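Build the kitchen twice

Posted 17/06/2020

I have had this argument four times now in the shared workshop and lost it twice, so I'm writing it down where I can't be interrupted.

The claim: if you are building a robot arm project at home, or in a rented corner of a shop like ours, you should spend the first chunk of it in simulation. Weeks. More than feels decent. And you should build the boring stuff in there, the counter and the sink and the cabinet doors, before you let yourself touch a bolt.

Arnout Declercq thinks this is cowardice. He has said so, with that word, over soup. His view is that a sim is a video game you play so you don't have to find out your bracket is crooked. He has a point and I'll get to it. But first some history, as the people who side with him tend to skip it.

Deden was supposed to be a kitchen helper. Small ambition. Take a thing out of the sink, put it on the counter, don't break anything. We started it at Ekside last August, four of us sharing one bench and a shelf, and we started it the manly way, with metal. Cheng-en Wan cut a base plate. I printed a shoulder. Hiu-tung Lo wired the whole thing up in an evening and it looked great, it really did, like something out of a catalog if you squinted and stood near the door.

First reach test, the elbow hit the faucet.

We moved the base. Second test, it cleared the faucet and could no longer get to the bottom of the basin. Moved it again. Now the forearm wanted to live exactly where the cabinet doors open. Every move of the base meant new holes, and every set of new holes meant the plate was a little more like a cheese. By the end of the month there were 11 holes in it and the arm was still in the wrong place.

That's a geometry problem. A pure one. Nothing about it needed metal. You could do it with cardboard, I suppose, but you can do it better on a computer, where moving the base is dragging a number and the old holes go away when you drag it.

So that's argument one. Cheap mistakes. Everybody grants me this one, even Arnout, and then they say fine, so do a quick sketch, check your reach and get out. Two evenings, tops.

No. This is where I dig in.

A quick sketch is a box for a counter and a box for a sink. And the box will lie to you. Real sinks have rims and dividers and faucets with a lever that sticks out to one side. People put colanders in them. A colander has handles, little ones, right where the fingers want to go. A box sink has none of it and your arm will look like a genius in a box sink. Then you bolt it down for real and it's an idiot again, and you blame the motors.

We spent 30 evenings on the kitchen in sim. I kept a tally on the wall next to the bench. Doors with seams, marble on the counter top, a double sink in dark gray, a tomato. People walking past our screen would ask when the robot part started. We used a ready made model of a Franka for the arm, one we will never be able to afford, and Shuk-fan Kwok pointed out (correctly) that this is a bit like learning to park in somebody else's car.
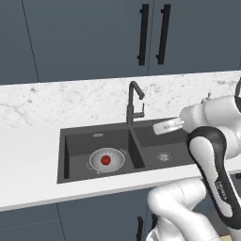 But a good arm in a fussy kitchen teaches you more than a bad arm in an empty room. That's my whole position, if you want to stop reading here. The fussiness is where the learning is. You find out how much of the job is just getting the wrist over the rim without the rest of the arm following it in. You find out that "reach into the sink" is about six different problems depending which basin and what's already sitting in it. We swapped the arm model later for one closer to ours, shorter, two joints fewer, and half our plans fell over. Good! They fell over on a screen, at no cost, while Tamsin Whitfield ate chips and laughed at us.

Money, since somebody always asks. Our running total on Deden before the sim phase was $918. A chunk of that is in the scrap bin. Sim phase, nothing, apart from electricity and a secondhand graphics card Hiu-tung had already. After the sim phase we've spent almost $200, and every part of that is still on the arm. I'm not going to pretend that's science. We also got less dumb in the meantime, and I can't separate the two. Still, I know which stretch I'd rather repeat.

OK. Arnout's side, and I'll try to be fair.

He says contact is fake. He's right. Picking up a tomato in a simulator is a negotiation with the physics settings. Set the friction a bit high and you can lift it by giving it a dirty look. Set it low and the thing squirts away like soap. Neither tells you much about an actual tomato, which is soft and has a stem and was maybe in the fridge. Anybody who says their grip works becuase it worked in sim is kidding you.

He says cables are fake too. Also right, or worse, cables are missing. Our sim arm has no cables at all. The real one has a bundle down its back as thick as a thumb and it snags on everything, including itself. I'd never once thought about where they went untill I was standing there holding them.

And he says, this is his best one, that a sim is too comfortable. You can polish it forever. There's always another texture. He watched me spend an entire evening on cabinet handles, black bar ones with the little posts at the ends, and asked me what that was for. I said collision. He asked if the arm ever went near the upper cabinets. It did not. So, yes. Point to him.

My answer to that is a rule and it's a dumb rule but it's held up. You model something if the arm could hit it, or if the camera will have to look past it. The handles fail the first test. They sort of pass the second, dark bars on dark doors, our vision code had real trouble with shadows and edges up there. I did not know that when I modeled them, I just like handles. Take the rule anyway.

The second rule is put an end date on it. Write it on the wall. When it comes you stop, and whatever state the sim is in, that's the sim. Ours stopped with a tap that wouldn't turn and a drain that didn't drain. Didn't matter.

There's a people side to this as well, and it gets left out. Shared shops are loud, tool time is short, and the big drill press at Ekside is booked solid on any evening a person with a job could use it. With the metal-first plan, one of us drilled and three of us stood around holding coffee. With the sim, everybody had a copy. Cheng-en worked on base positions at home. Shuk-fan wrote the planner on the bus. We'd merge it all at the bench and fight about it there, with something to look at. Since March, with the shop shut and then half shut, the project would simply be dead otherwise. I think of the team two shelves down from us, the ones building the Mak, lovely machine, all hand fitted. It's been under a sheet for months. No one can get to it and there's no version of it anywhere else.

I should say what we use, as I'll get emails. It doesn't matter much. Hiu-tung wrote a small tool called Indent that nudges the base of the arm around in steps and logs which spots in the sink it can still get to. It's ugly. It does one job. If you can write a loop you can write your own, and you'll trust it more. Pick whatever simulator your friends already swear at, that way there's someone to ask.

Where I've moved, and I have moved a little: I used to say don't cut anything till the sim is done. I don't say that now. Arnout talked me into one real joint on the bench from day one, clamped down, just a motor and a stick. So you have something to be wrong about. When the sim says the joint stops dead and the real one wobbles for a second, you learn how much salt to take with the rest. He's proud of this and brings it up a lot.

He still won't model his own stuff. His new thing is a bench arm for holding work while you solder, and last I heard he'd moved the base twice. I offered him our kitchen. He said he doesn't solder in a sink.

Comments are open, be nice. If you have numbers on your own build, time in sim versus parts binned, send them, I'd like more than one project's worth to wave at him.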